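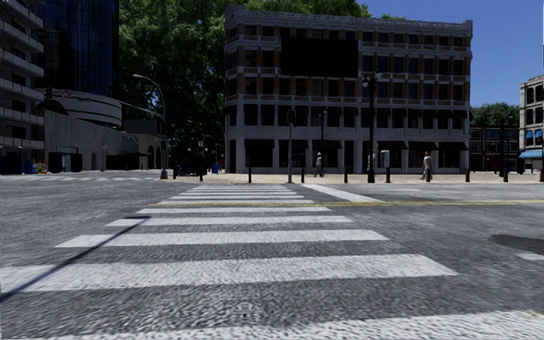 Grirwood junction map, driver's view at the zebra crossing.

Giltadeo Junction Pack for school and college driving clubs

The Junction Pack adds one signalled city junction to the Kistomell simulator. Student teams use it to test lane keeping, stop line detection and crossing behaviour before moving to a model car. The road surface is textured and a pole shadow falls across the crossing paint — simple brightness thresholds will need tuning.

Contents
Junction map with walking pedestrians
6 starter exercises, Python
Marking sheet for the Rathnayake Cup, simulator class

Requirements
Kistomell 2 or later
Free disk space: 39 GB
Network access for first activation only

Licence: one club, one academic year. Renewals open in October.
Order code: 3632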